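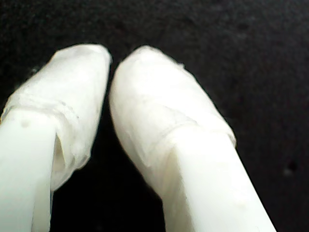 Milagros Saavedra wrote in to ask whether she could mail a birthday parcel to Jaltville without paying more for the postage than she had paid for the present, and hers is the question we get more than any other at the Urnthorpe parcel desk, so it may as well go first.

Yes, you can! Keep it under 2 pounds if you possibly can. The jump in price after that is a steep one, and most birthday parcels we weigh are only over by a card, a bit of extra ribbon and the heavy paper somebody fell in love with at the store.

## How early should I send it?

For Jaltville, allow eight days. For Jara, allow nine, and a few more in September when all the college boxes are going out at once and the back room gets very full indeed. We know that sounds like a lot — it usually gets there sooner, and your niece can always hide it in a closet until the day.

## Can I put several little gifts in one box? 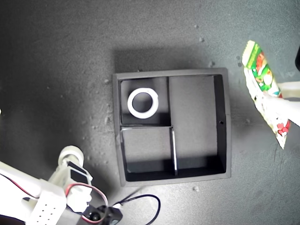

Small presents get along much better in the mail when they can't knock into each other, and we have opened enough sad, rattling parcels at the counter to feel strongly on the subject. Tissue paper helps, and so do old socks (clean ones, please). If you have a box with dividers, like the black one with its three compartments, put the littlest things in the smaller spaces and fill whatever is left over with paper. Then give the whole thing a gentle shake next to your ear.

## Can I send candy and snacks?

Wrapped and sealed, yes. Chocolate in summer is between you and the weather, and we've both lost that argument before. Homemade cookies do fine in a tin with wax paper between the layers.
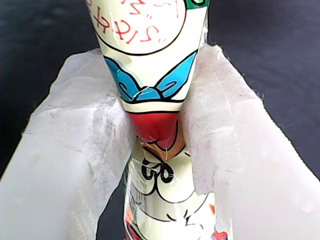 *Cone-shaped, in printed plastic wrap.*

## What does the Sudix label do?

It gives you tracking and 60 dollars of cover, and you can add it at the counter right up until we close. Please keep the receipt somewhere you'll find it again. We can look up a lost number for you, but it does take a while, and there's generally a line.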